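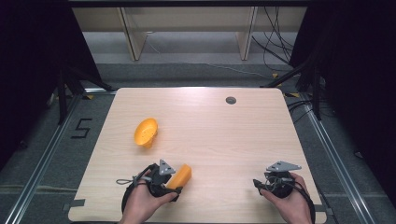

Setting up and looking after a hand-held gripper station

We've been running paired hand-held grippers at our Clarholm workshop since March, and I love this kit! You strap one to each hand, pick things up the way you would at the kitchen counter, and the recording goes off to teach a robot arm the same job. What follows is the set-up for station 5, the one with the rails either side of the table. The others differ a bit in where the cables run, but the order of work is the same.

Allow 25 minutes if the table hasn't moved, and most of a morning if it has.

What you'll need

- A pair of grippers with mounting plates and hand straps
- Grey tape for the table, yellow for the floor, black for the station number
- Hex keys for the rails and plates
- A soft brush and a lint-free cloth
- The bowl and block set (ours live in a tub marked Drindora)
- The station logbook

Step 1: Park the table

Line the table up with the yellow marks on the floor. Get down on your knees for this one - from standing height you can be a finger's width out and never know it. Our table has a grommet hole near one corner, which makes a handy check that you haven't spun it a quarter turn. (I've done it twice. The recordings looked fine until we tried to line them up with the week before.)

Press down the grey tape on the left and right edges of the tabletop. If a corner is lifting, peel off the whole strip and lay a new one. Patching over old tape leaves a ridge, and round objects will find it.

Step 2: Check the rails and stands

Give each aluminium rail a firm push with your palm. It should feel dead solid. If it creaks, go round the bolts a half turn at a time, alternating sides, so you don't pull the frame out of square.

Then look at the tripod feet. Carpet is lovely to stand on all day but it creeps, and a leg that was flat on Monday may be sitting on a fold by the end of the week. Draw the black curtains after that, making sure they hang clear of the legs.

Step 3: Route the cables

Leave enough slack at each gripper for a loose loop beside the hand. You want to be able to reach the far corners of the table without feeling any tug at the wrist. Too much slack is nearly as bad, and it will sweep your objects straight off the table.

Run the rest down towards the floor and out to the side. Before plugging in, trace each cable with your fingers from the gripper back to its connector. Our leads are rated by Mac Giolla for 200 hours of flexing, and we swap them well before then.

Step 4: Fit the grippers

Slide your hand in from behind and underneath, then do up the strap. Snug is right. If your fingertips tingle, back it off a notch.

Wiggle the triangular plate on top with your other hand. Any play at all and you need to nip up the screws, because the tracking works from that plate and a wobble there turns into a wobble in everything you record.

Step 5: Zero and test

Close both grippers fully, hold them still over the middle of the table and press zero in the Zarkus software. Open them all the way and read the travel. Ours show 86 on a good day, and anything lower usually means fluff in the slide.

Now the fun part! Pick up a cylinder block with one gripper and leave the other empty. Tilt the block, turn it, bring it up and over the bowl, and let go. Do this 10 times with each hand. Try it with the bowl tipped on its side as well, as the wrist angle is quite different and a sticky jaw shows up much sooner.

Keeping it healthy

Brush out the jaws at the end of each session and wipe the contact faces with a dry cloth. No solvent, please, it makes the pads go shiny and they lose their bite. Once a week, undo the straps completely and check the stitching where they join the body.

If a jaw starts to lag:

- Unplug the gripper and work the jaws by hand
- Gritty feel: brush the slide and try again
- Smooth by hand but slow on screen: swap the cable
- Still slow: swap left and right leads at the connector and see whether the fault follows the lead or stays with the gripper

Write the result in the logbook even when it all passes. When you pack up, coil the cables in big loose turns and hang them on the hook, and put the grippers away with their jaws open so the springs can rest.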